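Heat rings on an oiled tabletop: mats, coasters or refinish?
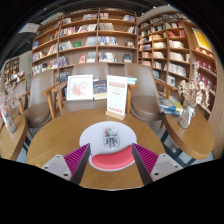
Reading room table, round white mat in place, sign at the far edge.

kolla_bench
Posted January 25, 2025

The table is round, wood, with an open honey-brown grain. We oiled it in August with Olance, two coats, 24 hours between. It sits in the book room at Stesstead, where people bring hot drinks. There are now pale rings near the center. The white mat covers the worst of them. I would like to stop new ones without putting a cloth over the whole top. Does a mat this size do enough, or is the finish the problem?

r.agbayani
The finish is the problem. Penetrating oil leaves very little film, so heat and moisture go straight into the surface. A mat protects what is under the mat. Cups will land wherever there is free wood, and with a sign and books out there is less of that than you think.

spindle112
Disagree in part. I have run an oiled oak top for 8 years with mats only. Rings come out with a gray pad and a fresh wipe of oil, 15 minutes of work. Try that on polyurethane.

r.agbayani
You have one household. A public table is different. I would sand to 180 and use a hardwax.

spindle112
Sanding a whole top to fix a few rings is excessive. Spot repair first.

kolla_bench
It is a veneer edge but I believe solid on top. I can't confirm that without lifting it, so sanding makes me nervous.

cabrera_joinery
Check before anyone sands. Look at the underside – if the grain lines don't correspond, treat it as veneer and stay off power tools. Also check what the back of the mat is made of. Some rubber and vinyl backings react with oil finishes and leave a mark the exact diameter of the mat. Cork or felt is safer. Lift it every week or so and let the wood breathe.

spindle112
Wood doesn't breathe. Agreed on the backing, though.

cabrera_joinery
Fine. Let trapped moisture out, then.

kolla_bench
Backing is a smooth synthetic of some kind, no label. I will swap it for felt and try the gray pad on one ring near the edge. Renato, if that fails I will ask you about the hardwax schedule.

r.agbayani
Wipe it with mineral spirits before you start. Post the result in this thread.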